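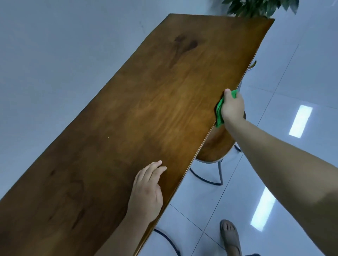
Wiping down the edge of a wooden tabletop with a green cloth. A stool with a foot ring underneath.

Varkine Community Kitchen – Dining Room Tables and Stools
Progress report to the Bistska Fund
27 Oct 2023
Prepared by Costel Văduva, project lead

1. Period covered

This report covers the work done since the grant was released, up to the end of the third week of October. It deals with the dining room only. The storeroom shelving is paid for from a different budget line and will be reported separately.

2. What the grant was for

The grant paid for replacing the folding tables in the dining room with solid wooden tables, buying stools to go with them, and setting up a cleaning and care routine that the evening crew can keep to. The old tables had swollen at the corners and could not be cleaned properly along the rim, where food collected under the metal strip. This was the main point in the last hygiene visit, and it was the reason we applied.

3. Work completed

Tables. The tabletops were made by Ursu, a joinery shop in the next town, from boards they already had in stock. They have a honey-brown finish and the grain is easy to see. We agreed to take boards with knots and dark patches in them, which brought the price down. Two people on our side were worried that the dark patches would look like stains to visitors. So far we have had one comment, from a parent, and she accepted the explanation. The one shown with this report has one of the larger dark marks.

Edges. We asked for a plain edge with nothing fixed over it, so that a cloth can go along it in one pass. This has worked well. The edge gets the most handling, from people pulling themselves in and from children, and it is now wiped after each sitting as a separate step from the top.

Stools. The stools came from Skada. They have round wooden seats, thin metal legs and a dark blue foot ring. They go partly under the tabletop when pushed in, so the aisle to the serving hatch stays clear. One carton arrived with a bent ring and was exchanged at no cost to us, but it took most of a week and we borrowed chairs from the office in the meantime.

Floor. No work was planned on the floor and none was done. The white tiles are in good condition. Felt pads did not last under the stool legs (they came off with mopping), so we have moved to push-on plastic caps.

4. Cleaning routine

The routine was written by the kitchen staff and tried out for two weeks before it was put on the wall. It reads as follows.

After each sitting, pick up plates and cups and brush crumbs into the hand tray. Do not brush them onto the floor.
Wipe the top along the grain with a damp green cloth. Green is for the dining room only.
Fold the cloth over the edge and wipe the rim all the way around, with the other hand flat on the table.
Dry with a second cloth if the table will be used again right away.
Push the stools in. Wipe the seats at the end of the day, and the foot rings once a week.
Put used cloths in the lidded bin by the sink.

The weak spot is still small crumbs left on the top after wiping, mostly when the cloth is too full. We have asked people to rinse the cloth between tables. The pack of 40 green cloths is enough for the current number of sittings if the wash is run every second day. It was missed twice in October, and on those days paper towels were used.

Oiling was also discussed. Ursu advises a thin coat of oil 3 times a year, done when the room can be closed overnight. We have put the first coat down for the holiday closure, and the oil has been bought.

5. Spending

Delivery of the tables and stools came to 200 euros, as quoted. Cloths, caps, the lidded bin and the oil came to 300 euros together, slightly over plan on account of the plastic caps. The difference was covered from our own funds and we are not asking for it back. The invoices for the tabletops and stools were sent with the earlier statement and have not changed.

6. Problems and changes

The tables are heavier than the old ones and cannot be folded away. The dance group that used the room on some evenings has moved to the upstairs hall for now. They would like to come back, and we have told them we will look at it again in the new year – moving the tables takes two people per table and we do not want the edges knocked against the door frame.

Some older visitors find the stools hard to sit on for a full meal. We kept a few chairs with backs by the wall, and these are in use at nearly every sitting. We may ask to use any remaining money for more chairs of this kind. A short request will follow if the kitchen staff agree on a model.

7. Next steps

Fit the remaining plastic caps to the stool legs.
First oiling of the tabletops during the holiday closure.
Add the weekly foot ring cleaning to the printed rota, where it is currently missing.
Get a price from Skada for spare seats and rings.
Final report with full accounts after the oiling is done.

Questions about this report can be sent to Costel Văduva at the Varkine office. Visits to the dining room are possible between sittings – please call first so that someone can open the side door.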